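Sat 1 November
By Faisal Khokhar

Students in the Khasawneh after-school robotics club have spent the fall teaching a robot arm to pick things up, and they now have 300 recorded practice runs to show for it.

The project is called Grutik. It started in September with two teams and a single arm on a table in the back half of the school's science wing. Students drive the arm by hand, save each attempt, and then use the saved attempts to train a program that tries the same job without a person steering.

The first job was the plainest one the club could think of. The arm had to reach a wooden rod standing on a round base, close its fingers on it, lift it clear of the table and put it back down. Students said it took longer to learn than they expected.

"You think it's a stick, how hard can it be," said one junior on the driving team. "Then you look through the wrist camera and you can't tell how far away anything is."

The wrist camera is mounted just behind the gripper and looks out past the fingers. It is the main view the program gets, so drivers are asked to use it too. Looking over at the table is allowed during practice but not during a run that will be saved.

Of the 300 saved runs, 147 were kept for training. The rest were thrown out, mostly for bumping the rod before the fingers were in place, or for long stops in the middle where the driver was thinking. Each run is limited to 90 seconds. Club members review them in pairs, and both have to agree before a run is kept.

The review work has turned out to be a bigger part of the club than the driving. New members start there. They watch saved runs at half speed and write down the moment the fingers close and the moment they open again. A student who has reviewed a full afternoon's worth can sign up for a turn at the controls.

Other objects are left on the table while the arm is working. Toys, bottles and boxes sit behind the rod, and the teams move them between sessions. The club wants the program to find the rod with different things behind it. An early version was trained with a bare table, and it did poorly as soon as a backpack was set down within view.

The Starar team, which handles the driving, meets Tuesdays and Thursdays. The Zernley team writes the code and meets on the same days in the computer lab next door. For the first few weeks the two groups passed files back and forth on a memory stick. They now use a shared folder, and the code team has written a short script that checks each file for missing video before anyone spends time reviewing it.

The latest version of the program was tried out at last week's meeting. It reached the rod and closed on it in most of its attempts, students said, but it still had trouble setting the base down flat. Twice it let go too early and the rod tipped over. The code team thinks the runs end too soon after the fingers open, so the program has few good examples of a clean release. Drivers have been asked to hold still for a moment at the end of each new run.

There has also been some disagreement over how wide the fingers should open on the way in. Some drivers like to open them all the way from the start and keep the rod between them as they move closer. Others open them partway and adjust near the end. The program learned from both and sometimes switches from one to the other in the middle of an approach. Starting with the next batch, every driver will open the fingers fully before moving in.

The club will show the project at the district technology night later this month. Visitors will be able to try driving the arm in the first half of the evening, and the program will take over for the second. The students plan to bring the rod and base along with a box of background items, and they are asking families for small household objects that can be added to the box. Nothing made of glass, please, and nothing that rolls.

After the district event, the teams plan to move to a second job. The leading idea is to have the arm pick the rod up and carry it to a marked spot on the table. A few members would like to try something soft, such as a stuffed toy, but the fingers are hard to close gently and the code team has asked to wait until spring — the software does not yet record how tightly the gripper is squeezing.

The club is open to all grades and no experience is needed. Students who want to join can come to any Tuesday meeting and should bring a signed permission form, which is available at the front office. Eye protection is provided. Members who are only reviewing runs do not need the form and can start the same day.

Last updated: 4:15 p.m.

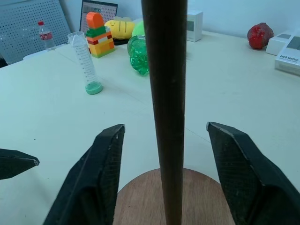 The gripper open on either side of the wooden rod, with toys, bottles and boxes on the table behind it.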